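Robot club, week 4: the ball wins

So Zindula (our club's team name, don't ask me to spell it on the phone) finally got to the part I'd been waiting for — picking stuff up with both grippers at once! I signed up in September thinking I'd be building something with wheels, and now I spend my evenings squeezing handles.

Today's target was the little red basketball. You go in from both sides, keep your wrists level, and try not to chase it into the wet wipes. Savita Pathak makes it look easy. I do not.
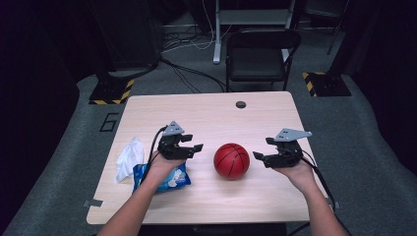

What's next

We need 35 clean pickups each before the Trultstead meet, and I have 4. More practice on Tuesday, and I'm bringing snacks.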